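I work for a small firm that does the outside of houses: cladding, gutters, window trim. We are called Urkau Exteriors. This month I want to write some posts about old wooden windows, which I like very much and which give me much trouble.

1/ The house is from 1910, weatherboard, on the windy side of the street. The owners asked for new windows in the whole front. I went to look and I told them to wait a little before they sign anything.

2/ The frames were painted so many times that the sashes did not move any more. People think a window that does not open is finished. Very often it is only glued by paint. I cut the paint line with a thin knife, slowly, inside and outside, and two of them opened the same afternoon.

3/ The bottom rail is where I look first. I push a small screwdriver into the corner of the sill. If it goes in like into cake, the wood is rotten there. If it stops, I leave it in peace and only sand and prime.

4/ One sill was bad for some 30 centimetres. I cut it back to the hard wood and let in a new piece with glue. The neighbour asked why I don't use filler for this. For a small hole I do. For a piece that long I don't trust it, the filler and the wood move differently and after a few winters you see a crack.

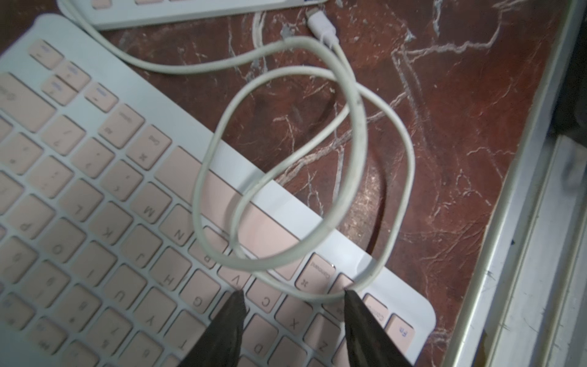
5/ About the sash cords. Three were broken, and in one box the weight was lying at the bottom with old newspaper and a lot of dust. I replace all cords in a window together, also the good ones. I already have the box open, and I don't enjoy to open it twice.

6/ Then the putty. Please give it time before you paint. The tin from Derkel says one thing, but in November, when the mornings here are still cool, I wait longer than the tin says. I touch it with my finger. If it takes a print, I go and do the gutters.

7/ Somebody asked me in the replies about draughts. We put brush seals from Condutance in the meeting rail and at the sides. The groove must be straight, so I practised on a scrap board first. The rattle is much smaller now. I will not promise you it is the same as double glazing. It isn't.

8/ Colour! The owners wanted pure white. Under the old layers we found a dark green, quite a beautiful one, and after three days of discussion they chose green for the sashes and cream for the frames. I had no vote but I was happy.

9/ The price, because you always ask. For this house the repair was cheaper than new timber windows and more expensive than the vinyl offer from Hassanpour, who are a decent company, I have nothing against them. On the back of the house the frames were too far gone and there the owners will take new ones.

10/ Next week I go back for the last coat on the sills. After that the porch, where the gutter has been dripping on the same corner post for years. I already pushed the screwdriver in that post and I didn't like how it felt.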